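4. Setting out the sorting set

4.1 Lay the set on a flat, level table with a clear margin of at least 10 cm on every side. The Mimero set is supplied with one plain tray, one patterned board and one cup box.

4.2 Place the patterned board in the centre, directly in front of the user.

4.3 Place the plain tray to the left of the board and the cup box to the right. The box may touch the edge of the board.

4.4 Check that all nine cups are seated in the box, in three rows of three. Press each cup down until it stops moving.

4.5 Tip the loose pieces on to the board and spread them by hand so that no piece lies on top of another.

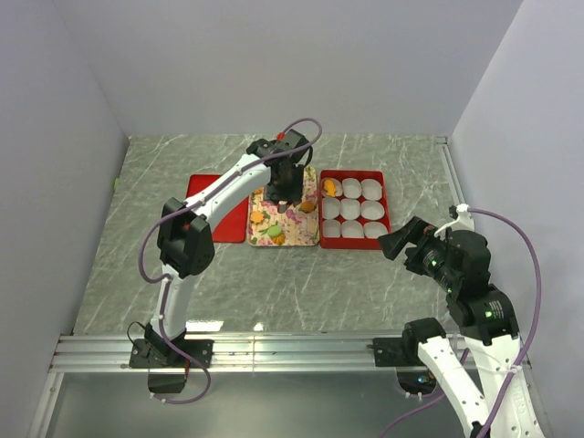 Fig. 4. Tray, board and cup box in position. Fish in far left cup, remaining cups empty.

4.6 Start with the far left cup and work along the row from left to right. Put one piece in each cup. Complete the far row before starting the middle row.

4.7 Put any piece that is not needed in the plain tray.

Note: The order of filling may be reversed for left-handed users. In that case, exchange the positions of the tray and the cup box.

Note: Replacement cups are ordered from Ponda under part number 1503. Replacement pieces are sold only as a full bag (part number 152).

CAUTION: Small parts. Keep away from children under three years.

CAUTION: Do not lift the box by one side when the cups are filled. Hold it by both short sides and keep it level.

For cleaning and storage, see section 5.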